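Ticket 183: left hand does not release after grasp, arm holds position
Project: Lekero
Opened by: Kevin Mamani
Assigned to: Brahim Zaki
Status: open, workaround in place

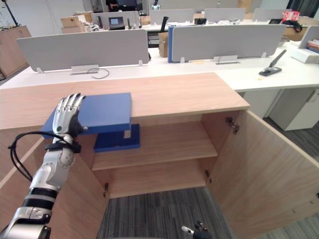

The left hand closes on the part normally but does not always open again when the release command is sent. No error shows on the console. The arm stays where it is with the motors on and the grip force held, and the task script waits until it times out. It happens on the cabinet task, where the left hand takes the blue board by its side edge while the board is lying over the front of the cabinet, with the darker blue block under it. The fingertips are on the upper surface and the palm is against the side, so when the release fails the board can't be pulled out by hand without forcing the finger joints. Please don't try. The cable that loops out from the forearm is the one, and it comes up again further down.

Steps to reproduce
Start the Lekero cabinet script from the home pose with both cabinet doors open. Let the left hand grasp the board. Send release. Out of 37 runs the hand failed to open on 6. The right hand has not done it.

Expected: fingers open within the time limit and the arm backs off.
Seen: fingers stay closed, reported finger position does not change, no fault flag.

Log

Kevin Mamani
First noticed during the long run. I pressed the emergency stop, which cut the arm motors as it should, but the fingers stayed closed because the hand does not back-drive. Had to support the arm while it was lowered. Two people are needed for that. I have marked this as a safety matter as well as a fault, as anyone with their fingers between the hand and the board would not be let go by the stop button.

Brahim Zaki
Agreed on the safety flag. Hands off the board and the robot hand whenever the motors are live, including when the script says it is waiting. Can you send the hand controller log as well as the task log? The task log only shows that the command went out.

Kevin Mamani
Both uploaded. In the failed runs the controller log has no release command at all. In the good runs it is there straight after the task log entry.

Brahim Zaki
Then the message is being lost between the arm and the hand. Firmware on the hand is the January build from Flellelau, same as on the right. Swapped the hand controllers left to right to rule out the board in the hand. Fault stayed on the left side.

Kevin Mamani
Checked the connector at the elbow end of the forearm cable. It was seated but the locking ring was not fully turned. Tightened it and ran the script again. Failed on the fifth run, so that is not all of it.

Brahim Zaki
Moved the cable by hand with the hand open and nothing in it, arm raised to the same pose, everyone else clear. Link errors go up when the loop is bent back towards the elbow. With the arm down by the side there are none. I think there is a damaged core close to the elbow connector. Spare cable requested from Dương.

Separate point: the hand driver sends release once and does not check for a reply. Grasp is repeated until it is acknowledged. Release should do the same, and a missing reply should raise a fault. Raised with Flellelau.

Kevin Mamani, Sunday, May 24, 2020
Patched our script to send release 5 times and stop with a fault if finger position has not changed. Ran it for the afternoon with the old cable still on. No stuck grasp, but two of the runs needed the third attempt, so the link is still dropping messages.

Workaround until the cable is changed
Use the patched script only. Keep the forearm loop free and do not tape it to the arm. If the hand sticks, leave the motors on, stay clear, and send release from the hand console. If that does nothing, get a second person to take the weight of the arm before pressing stop, unless someone is at risk, in which case press stop first.

Still to do
Fit new cable and repeat all 37 runs.
Reply from Flellelau on the driver.
Add the finger release procedure to the sheet by the stop button (Brahim).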